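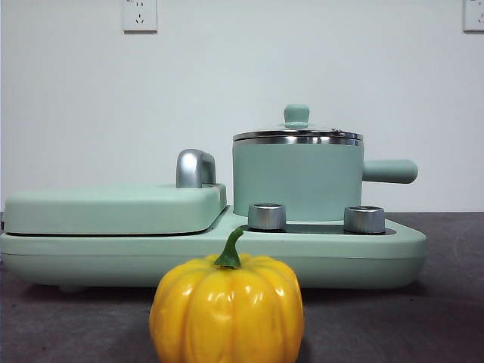 Hement is looking for home cooks to take part in a year of cooking, tasting and note-taking with winter squash, and we would love to hear from you whether you grow your own or just grab one at the store when the weather turns. Any squash counts! Butternut, acorn, kabocha, the big pale ones with the warts, or something squat and ribbed and bright yellow like the pumpkin at the top of this page (though yours will need to be one you can cut up and roast). If it has a hard shell and you have ever wondered what on earth to do with the second half of it, you're our kind of cook.

The project is called the Brerkness Squash Year. It starts in June and runs until the following June, so we get the whole loop: seeds going in, vines taking over the path, the big harvest, and then the long stretch when there's one left on the basement shelf and you're not sure it's still good. Most cookbooks only care about the middle of that. We care about the shelf.

What you'll do

You cook with squash at home, when you feel like it, and you write down what you did. We ask for at least two dishes a month during the harvest and storage months, and whatever you can manage the rest of the year. Soup is fine. Soup again is fine. Breakfasts are especially welcome, because we have hardly any on file and we know people are putting leftover mash into pancakes and oatmeal and not telling anybody.

For each dish you fill in a one-page sheet: what kind of squash, where it came from, how long it had been sitting, how you cut it, what you cooked it in, who ate it and what they said. There's a big blank box at the bottom for anything else. The blank box is our favorite part of the sheet, so please use it. Tell us about the knife that got stuck. Tell us what your grandmother would have done.

You also come to two tasting days, one in the fall and one in late winter, at Khoury Hall in Nikville. Everyone brings a dish and a stack of copies of the recipe. The hall has a proper kitchen with two ovens, plenty of outlets for slow cookers, and a ramp at the side door. Kids are welcome, and there's a room next to the kitchen where they can make noise.

Who can join

Anyone 18 or over living in Brerkness or Nikville, or close enough to get to the tasting days without it being a misery. You don't need to be a good cook. We'd really like some people who are just learning, plus people who cook for one, people who cook for a crowd, people with a tiny stove and people who mostly use a microwave. If you keep to a special diet, even better, as we want the finished collection to work for as many tables as possible.

You may join as a household. One sheet per dish, though, and please pick one person to be the contact so our emails don't go to three inboxes and get answered by none of them.

There are 66 places. If more people write in than that, we'll choose so that we have a good spread of neighborhoods, ages and kitchens, and everyone else goes on the list for the tasting days, which are open to friends of the project.
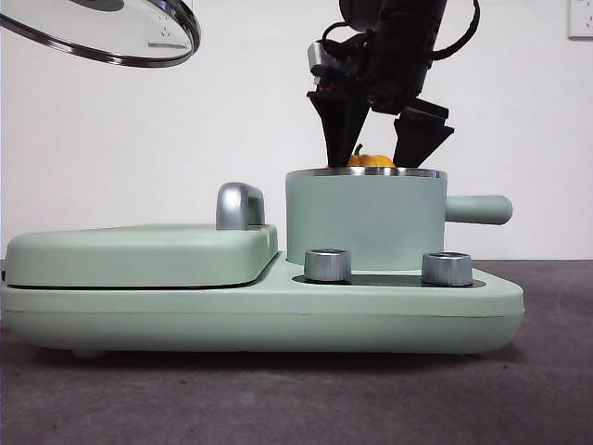 Nikville, January 17, 2026

Applications are open from today! We've already had questions from people who heard about this at the seed swap, so we have put the answers here for everybody.

Is it paid? There's no wage, but every household gets a grocery card at the start and another halfway through to cover squash and whatever goes in with it. We also pay bus fare or gas for the tasting days. Keep your receipts, or just tell us the distance.

Do I have to grow squash? No. Gardeners will get a packet of seeds in the spring if they want one, and we'll ask them to weigh what they harvest, but a store-bought squash is every bit as useful to us. So is one left on your porch by a neighbor who planted too many.

Do small pumpkins count? Yes. The little orange ones that get bought for decoration in the fall are often perfectly good to eat as long as they haven't been painted, waxed or carved, and we'd love more ideas for them. Stuffed and baked whole is the usual thing. One of our pilot cooks simmered hers in spiced milk and we still talk about it. If you aren't sure a variety is meant for eating, ask us first, and if a raw piece tastes bitter, spit it out and throw the rest away. Ornamental gourds don't belong in the pot.

What if it all goes wrong? Write it up anyway. A watery pie tells us a lot about the squash that went into it. We had a gluey gnocchi during the pilot that led to a whole page about drying out the flesh in the oven before you add any flour, and that page has saved several suppers, including mine.

I don't like writing. Will that be a problem? Not at all. You can leave us a voice message and we'll type it up, or you can scribble on the sheet and take a photo of it. Spelling doesn't matter. Sheets can be in any language you cook in, and we'll find someone to help us read it.

And for those who do like writing: there's room in the collection for a few longer pieces, up to 4000 words, on anything to do with squash and the people who eat it. Family stories, a garden diary, an argument against pumpkin spice, an argument for it. Mention it in your application if you have something in mind. You don't need a draft yet.

What happens to my recipes? They stay yours. We ask for permission to print them in the Squash Year collection and to keep a copy in the Hement recipe room, where anybody can come and read them. You decide whether your name goes on them. If you change your mind before we go to print, we take them out, and you don't have to say why.

How to apply

Write us a short letter or email with your name, how to reach you, the town you live in, and a few lines about your kitchen and how you usually cook. Then tell us about one squash dish, good or bad, that you remember. It can be a school lunch. Please also let us know about allergies in the household, and whether you'll need a ride to Khoury Hall.

Letters go to Hement, 2545 Khoury Street, Nikville, or drop them in the slot by the side door. The email form is linked from the Squash Year page. We read everything ourselves and will reply to every letter, although it can take us a couple of weeks when they all come in together. Places will be confirmed in the spring, with a first get-together in June at the hall. Bring a spoon.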